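Come Join Us for the Surkside Street Drama Season (Performers, Drummers, Makers and People Who Can Carry Things)

Hi all, Bram Hendriks here. I run the open-air drama program at Surkside, and I'm putting together the company for this July. If you've ever stopped to watch one of our parades come down the hill and thought "I could do that," well, I'm writing to you. I need 22 people, and so far I have a director (me), a stage manager and a very long list of things to build.

A little background for anyone who's new. Surkside is a community arts group in Tellton. We've got a rehearsal hall, a yard out back, and a habit of taking plays outdoors where people will bump into them on the way home from the store. We do one big show each summer. It starts as a walking parade from the Skavell Bridge, picks up whoever wants to come along, and ends at the old market square, where we do the play itself. Last summer up to 600 people were in the square by the end, and we ran out of places to put them!

This year's play is called The Ferryman's Supper. It's a new piece, written by a bunch of us over the winter, and it's about a town that has to decide whether to keep its ferry after the bridge goes in. There's a wedding in it, a fight over a goat (we have a goat costume, it needs two people and they need to get along), and a long supper scene at the end where most of the company is on stage together. It runs a bit over an hour. I'd call it a comedy, though my stage manager disagrees and she may be right.

So, who am I looking for?

Actors, first of all. There are nine speaking parts and I want to cast all of them from the open call. Any age from 16 up. You don't need experience, but you do need to be loud, or willing to learn to be loud, because we don't use microphones in the square and the buses still run. The Ferryman is the biggest part and has a lot of lines. Everybody else has a manageable amount, I promise.

Drummers and other musicians. The parade lives or dies on its rhythm section. I'd love five or six people on percussion, and if you play something else that can be heard outdoors (trumpet, accordion, fiddle played with real conviction), please come too. You don't have to read music. We learn everything by ear, and the patterns are simple enough to keep going while you walk uphill.
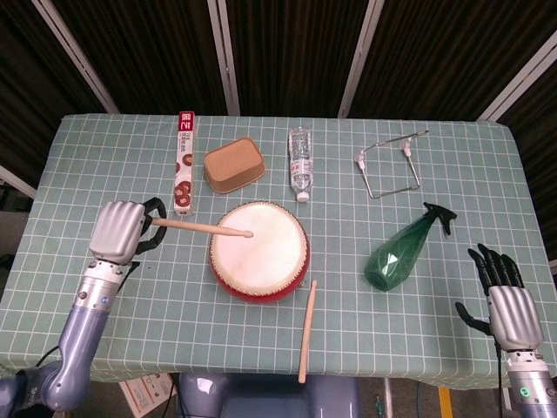 If you've got your own instrument, bring it. If you don't, we have a closet of shared ones and we'll find you something. Musicians also play during the supper scene, so you'll be needed at the play rehearsals in the last couple of weeks as well as the parade ones. I should have made that clearer last year and I'm sorry to everybody who had to rearrange a vacation.

Makers. We need people for costumes, banners and the ferry itself, which has to roll, carry three actors and go around a corner. If you can sew, paint or use a saw without supervision, I want to hear from you. Making sessions are relaxed and you can come when it suits you. Some folks do one afternoon, others more or less move in.

Parade crew. You walk alongside, keep an eye on the road crossings, hand out programs and help clear up afterward. You get a sash. It's a good way in if you like the idea of being part of this and hate the idea of being looked at.

Now the practical stuff. Rehearsals are evenings from 6:30 to 9 at the hall, 2 a week to start with and then four a week right before the show. If you're in a small part you won't be called to all of them. I'll send out the schedule as soon as the cast is settled, and I do try hard to stick to it. There are three performances, all starting at 7 p.m. from the bridge. We go ahead in light rain. In heavy rain we skip the parade and do the play in the hall, with everybody squeezed in.

About money. These are unpaid places, but we'll cover your bus fare and there's a hot meal before every performance. There is one paid job, and that's the workshop lead. It pays a flat 1,000 dollars for the season and covers planning the build, ordering materials and running the making sessions. For that one I need somebody who has built for the stage or for a parade before, and who's comfortable telling me no when I ask for a second ferry. Please send a short letter and a few photos of things you've made.

The hall has a ramp and an accessible restroom, and the parade route has a flatter alternative we can use for anyone who needs it. Tell me what would make it easier for you to take part and we'll work it out together.

The open call is at the hall on Duda Street, starting at 10 a.m. It's a group thing, so there's no standing alone in front of a table while I take notes. We'll play some games, read a few pages out loud and make a lot of noise with the drums. Wear shoes you can move in and bring a snack. Under 18s need a signed note from a parent or guardian.

To put your name down, stop by the hall any evening after 6 and fill in a card at the front desk, or drop a note in the Surkside mailbox with your name, your phone number and which group you're interested in. You can pick more than one. If you want the Ferryman, say so on the card!

Bram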